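9 oct 2024
Cuaderno de taller, encuadernación

Sigo con los libros de cuentas de Barnbridge. El tomo 2 ya está descosido. Son 302 hojas, 9 con pérdida en la esquina inferior. El lomo llevaba dos capas de cola animal y encima una blanca de alguna reparación posterior. La blanca salió en tiras con la espátula de hueso; la animal, con cataplasma de metilcelulosa, 20 minutos y raspar. En los cuadernillos del final hubo que repetir.

Papel japonés para los refuerzos: queda poco del fino. El Pesonen es demasiado rígido para el pliegue, lo probé en dos bifolios y marca. Lo dejo para las guardas.

Engrudo de almidón de trigo, una parte por cinco de agua. Esta vez en microondas, a golpes de 20 segundos y removiendo entre uno y otro. Sale algo más espeso que al baño maría y con algún grumo, dos pasadas por el tamiz y bien. Para cantidades pequeñas me quedo con este método. Apuntar la fecha en el bote, que el anterior estaba sin marcar y hubo que tirarlo.
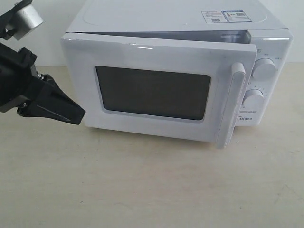 Microondas Midea, puerta entreabierta.

Prueba de adhesión con el engrudo nuevo sobre recortes: a las dos horas aguanta, pero tira un poco del papel. Diluir más para los injertos de esquina y dejar el espeso para el lomo.

Costura: vuelvo a los agujeros originales, cinco estaciones, sobre cintas. El hilo Kulano del grueso abulta demasiado con tantos cuadernillos. Calculé el lomo con el fino y da casi 9 mm menos. Uso el fino, encerado.

Tapas: cartón cortado a 154 de ancho, falta escuadrar. La tela azul de Pitia destiñe con la humedad, hacer otra prueba antes de cubrir.

Pendiente:
injertos de la hoja 141 en adelante
pedir papel fino
cambiar los secantes de la prensa pequeña
preguntar si quieren conservar el tejuelo viejo pegado o aparte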